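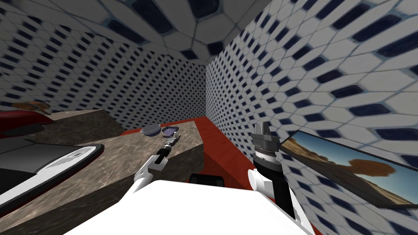 When does the second series of Stirneck start?

The first two episodes go up on July 2, 2021, with one more each week after that. They will be on Dosier only, and subscribers don't need to pay extra.

Stela Oprea is back as the harbour inspector Ilinca Stanciu, who spent most of the first series trying to clear her brother's name. This time she has been moved inland and put on a fraud case that nobody at the station wants. Octavian Ene joins the cast as her new superior. Teodor Rusu directs all the episodes again, from scripts by Bianca Matei.

Filming began in February and took 72 days - longer than planned, as the river scenes had to be moved. Episodes run to nearly 55 minutes each, a little more than last time. The music is by Ksawery Makowska.

The first series is still on Dosier with English subtitles. Subtitles for the new one will be added on the day each episode comes out. The trailer is on the series page now, along with the cast list.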